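From: Baltasar Montecinos
To: bamwood-list
Date: 3 July 2025
Subject: Re: [bamwood] Oil or varnish for a kitchen table?

Dinesh Mittal wrote:
> We finally have a plain wood table for the kitchen, never finished,
> and I'd like to get it right the first time. My father-in-law says
> varnish and be done with it. Unnur told me oil. Two kids, lots of
> spilled juice, hot pans now and then. Also, is it true you have to
> sand all the way up to 300 or finer before you put anything on?
> I have a small orbital sander and a stack of Clitach discs in 80
> and 120.

Dinesh,

Both will work. It depends on whether you would sooner do a little upkeep often or a big job once in a long while.

Varnish gives you a film on top of the wood. Juice sits on it and wipes off. Three or four thin coats, a light rub between them, and you can forget about it for years. The trouble comes when it gets scratched through. Water goes in at the scratch, the film lifts at the edges, and you can't patch it so that it doesn't show. I stripped one of those last October and it took me 11 evenings, most of it scraping.

Oil goes into the wood and leaves very little on top. It will mark sooner, especially with red juice or anything left overnight, but you can sand one spot by hand and oil it again and the repair blends in after a week or two. For a table with kids I would go with oil. Plan on two or three coats to begin with, a day apart, then one more whenever the top starts to look dull.

Neither one will save you from a hot pan. Use a trivet.

On sanding: no, you don't need 300. For oil I stop at 180. If you go much finer the surface gets so closed that the oil doesn't soak in well. Start with your 120 unless there are deep scratches, and buy some 180 to end with. Vacuum between grits. After the last one, wipe the top with a damp cloth, let it dry, and knock the raised fibers down by hand with the same 180.

Do the last hand sanding along the grain. Swirls from an orbital hardly show on bare wood and then jump out under the first coat. A low lamp at one end of the table will help you find them.

Pale tops yellow under ordinary oil. If you want to keep yours light, get one with some white pigment in it and try it on the underside first. Purba sells a small can that is enough for a test.
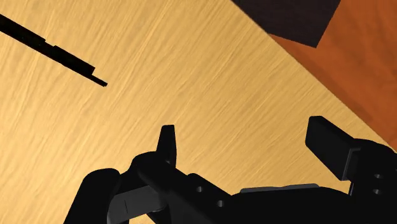
Pale top, fine grain, darker floor beyond the edge.

Whatever you pick, do the underside too, at least one coat. A top finished on one side only takes up damp unevenly and can cup.

Oily rags: lay them flat outside until they are stiff, or put them in a can of water with a lid. Don't ball them up and throw them in the kitchen trash. They can heat up and catch fire by themselves.

Teguh, you asked off list about the Guroson scraper. I still have it and you can borrow it, but the blade needs a new burr.

Baltasar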